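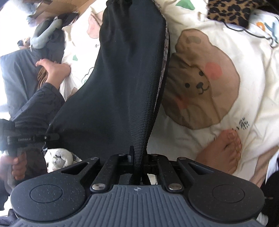

## 3.2 Mechanical build

The second version of the hand-held gripper was put together in the shared workshop at Prurnville, using the tools already there. The design follows the parallel linkage of our first version, with changes to the joints and to the way the device is held. Parts were drawn by Tsz-kin Tseng and made in two batches, the second after a set of fit checks in May.

Two angled arms carry the fingers, one on each side of a central group of parallel bars (Figure 4). Each arm has a triangular cutout, which lowers the weight that the hand has to move when the fingers open. The fingers are broad, rounded paddles, each with a circular pad. We kept the paddles wide so that soft household objects could be held without much squeezing. Narrow fingers were tried first – they were easier to make, but they tended to push into fabric and fold it.

Six screw heads can be seen from the rear of the device in Figure 4. The two larger ones sit near the base of the central bars, and the four smaller ones are at the upper joints of the arms. In the first version all of the joints used the same size of screw. The base joints worked loose more often than the others, so we moved to a larger size there and left the upper joints as they were.

The base has closely spaced ribs running across it that fan out slightly towards the sides. The handle is gripped from the side with the fingers curled underneath. Users in the early trials held the first version in several different ways, and this changed the angle of the paddles from one recording to the next. The new handle reduced the spread, though it did not remove it.

Use in the home raised points that had not come up at the bench. On a bed, the device is often worked close to blankets, clothing and soft toys, and in Figure 4 a small plush toy is wedged directly beside the left paddle. Contact of this kind puts a side load on the linkage, which our bench tests did not include. We therefore added a check in which each paddle is pressed sideways against a cushion and the joints are then inspected for play – the results are given in Section 4.

Full part drawings for the Kavetti gripper are kept with the workshop records. No changes were made to the linkage after the second batch.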